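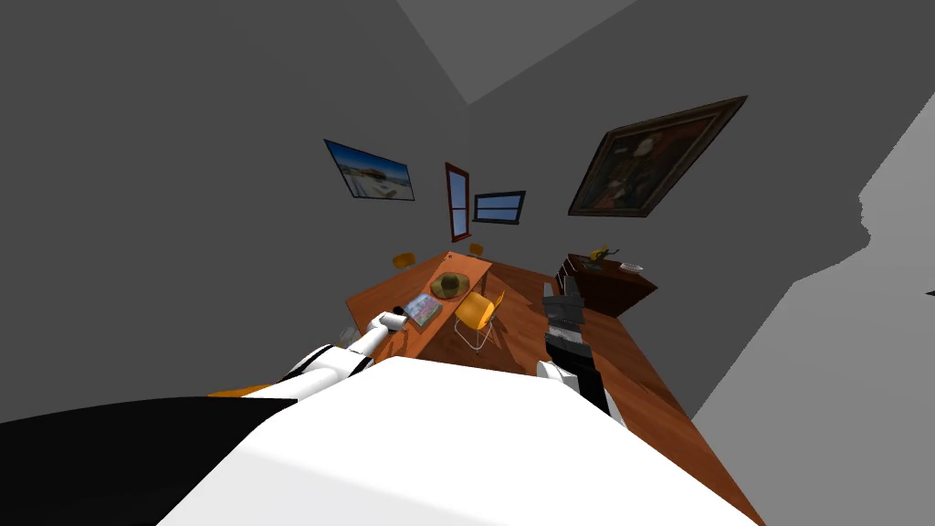 Home Projects Checklists Data Contact

Nigatu table task - pre-run check, simulated rooms
Sheet 3, Lukik policy, trained on 2657 episodes

1. Room loads with table, chairs, hat, magazine. OK
2. Camera roll matches config. OK - tilt is the test condition, don't reset it to level
3. Both arms in start pose, clear of the table edge. OK, left one a bit close. Watch it.
4. Joint speed cap on. OK after restart. Was off in the default file, pls fix in Clinuvby
5. Collision stop, arm against table. Pass
6. Collision stop, arm against chair. FAIL twice. Chair legs too thin for the contact mesh, arm goes straight through

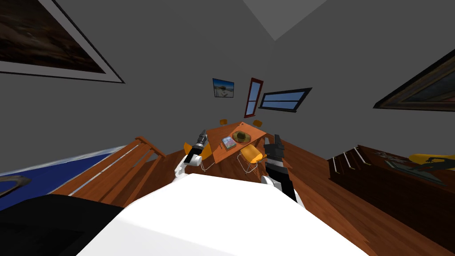 Thicker mesh on the legs then, and redo 6 before any scoring. Runs where the arm passed through a chair don't count as successes, even if the hat got picked up.

7. Seed written to log. OK
8. Baseline (Akon, level camera only) uses same seeds. Not checked yet
9. Step limit 1000, both methods. OK
10. Timeouts logged seperately from collisions. No - all in one column, need splitting

Status: hold. Items 6, 8, 10 open. Don't quote the tilt result untill 8 is done.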